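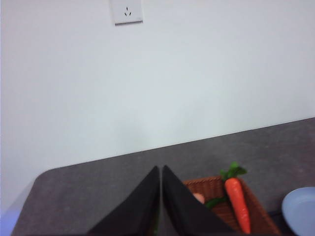 Does the time at which a household eats its main meal affect how much food it throws away? The effect is small in homes that plan their meals and much larger in homes that do not.

### 4.2 Meal timing and avoidable waste

Households in Findon and Storon kept a waste diary for 4 weeks in June. Of the 57 households recruited, 46 returned a complete diary and were kept in the analysis. Items under 200 g were entered by type only - a rule taken over from the Altance pilot - and were given a standard weight at the coding stage. 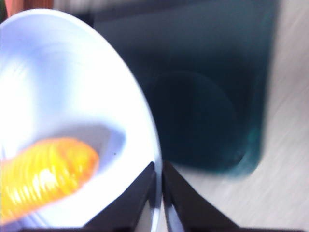
Late eaters discarded more cooked food than early eaters, mainly starches and vegetables prepared in excess. Raw produce showed no such pattern. Its loss followed shopping frequency, and the two towns differed little once this was controlled for. Storage was coded from the diaries as chilled, covered or open, following the Kravets scheme.
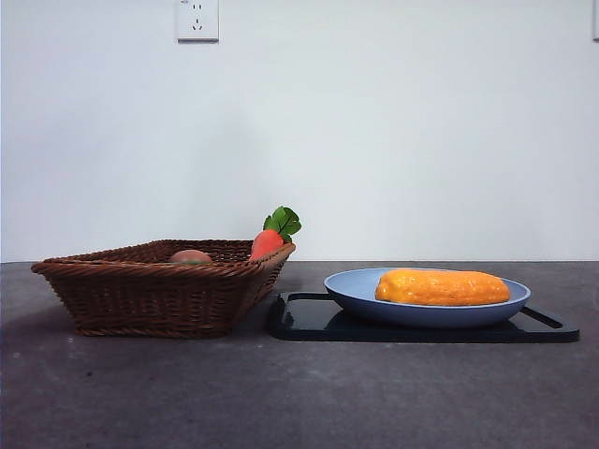
**Figure 3.** Open storage: woven basket, with oval plate on a black tray.

Open storage was linked to earlier disposal of soft fruit, but the diaries do not record ripeness at purchase. The estimates for this group should therefore be read as upper bounds. Chilled items are treated separately in Section 4.3.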